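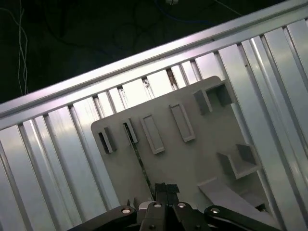 Clause 14 required that any change to the seating procedure be written down before it was tried. Mwanahawa Lukumay had drafted clause 14. On 22nd January she sat in the cell office at Vutby with the night log open and a change she wanted to try.

The log recorded 1,246 insertions into the moulded plate. Of these, 28 had been stopped by the force limit. The remainder had passed. A stopped insertion was not a failure under the standard. It was an event, and events were to be reviewed in the order they occurred.

She reviewed them in order. The first nine were on the long pockets. The tenth was on the square boss. The next six were on the long pockets again, and by then she had a view about the cause, which the standard did not allow her to record until she had read all of them. She wrote it on the back of her hand.

Deng came in with two coffees and looked at her hand.

"Approach angle," he read.

"That's not in the report yet."

"It's on your hand."

"My hand is not a controlled document."

He sat down. Deng had been at Goterov before the merger, where the practice was to adjust the angle until the stops went away and write the new angle on a strip of tape. It had worked for years. Then the tape had been replaced by someone tidying, and the following July the line had produced 1,552 housings with a hairline crack at the same corner. Flinent, the customer, had found them. The standard was begun the week after, and Deng had been asked to comment on each draft. His comments were mostly the word "fine".

"You could change it now," he said. "Half a degree. Run ten and see."

"Clause 14."

"You wrote clause 14."

"Yes."

She read the last event and closed the log. Then she filled in the form: present value, proposed value, reason, person responsible, condition for reverting. The form had a box for the expected result. At Goterov there had been no such box, and any result could be called the expected one. She wrote that stops on the long pockets would fall by half and that stops on the boss would not change. She signed it and turned it toward him.

Deng read all of it, including the footer. "You've put the old revision number."

She looked. The form said revision 2. The standard had gone to revision 3 in the autumn, and the template had not been updated.

"Is that a fault in the form or in the standard?" he asked.

"In the form. Clause 6."

"Who looks after the form?"

She turned to the list at the back, though she knew whose name was there. Then she took a blank sheet, headed it Correction to Template, and began with the present value. The coffee had a skin on it by the time she reached the reason.

"I'll second it," Deng said – and held out his hand for the pen.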